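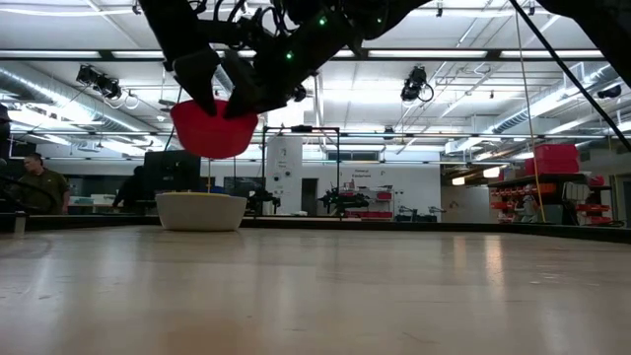 Figure 2. Pale wooden table with a glossy surface.

Section 2. Care and Refinishing of Wooden Tabletops

This section covers the routine care of Ekwood solid wood tops supplied with a clear finish. For tops with a painted finish, see the leaflet packed with the hardware. Metal legs and frames are covered in the Sudbridge base guide.

Daily cleaning

1. Lift items off the surface. Do not drag them.
2. Wipe with a soft damp cloth, following the grain.
3. Dry with a second cloth. Pay attention to the seams between boards, where water can sit.
4. For grease, add a drop of dish soap to the cloth and wipe again with plain water.

CAUTION: Do not use scouring powder, bleach, ammonia or steam cleaners. Damage from these products is not covered by the warranty.

Use coasters under glasses and a thick mat under hot dishes. The finish softens at over 40 degrees Celsius, and a mug left in one place may leave a white ring. Light rings often fade by the next day. If a ring stays, refinish the whole top. Patching one spot will leave a visible edge.

NOTE: Wood changes color in daylight. Maple and other pale woods turn slightly yellow in the first few months. Move table mats and lamps from time to time during this period so that the color stays even.

Refinishing the top

You will need:
200 grit sandpaper
a cork or rubber sanding block
a vacuum with a brush head
Sastry Clear Top Coat, gloss or satin
a lint-free pad
gloves and a dust mask

1. Clean the top as above and leave it to dry overnight.
2. Open a window or door. Cover the floor.
3. Sand lightly along the grain until the shine is gone. Keep the block flat near the corners, where it is easy to cut through to bare wood.
4. Vacuum the dust, then wipe with a cloth that is barely damp. Let dry.
5. Stir the top coat slowly. Do not shake the can.
6. Apply a thin coat with the pad, working from one end of the top to the other in long strokes.
7. Leave overnight. Sand very lightly, remove the dust and apply the second coat.
8. Wait a full week before putting anything heavy on the surface.

WARNING: Cloths wet with top coat can catch fire if left in a pile. Lay them flat outdoors to dry before throwing them away.
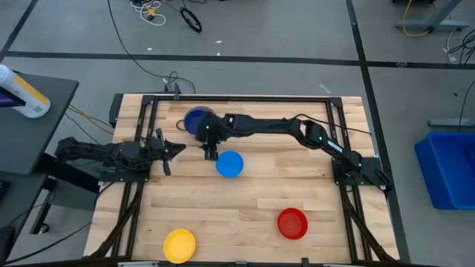 Movement and seams

Boards swell in humid weather and shrink when the heating is on. A fine line may open along a seam in winter and close again by summer. Do not fill it.

If the top is mounted in a metal surround, leave the gap shown on the Irkulmont fitting sheet on each side. Check the mounting screws every October. They should be snug but not forced, and the slotted holes must stay free of top coat.

Guide last revised 27th August.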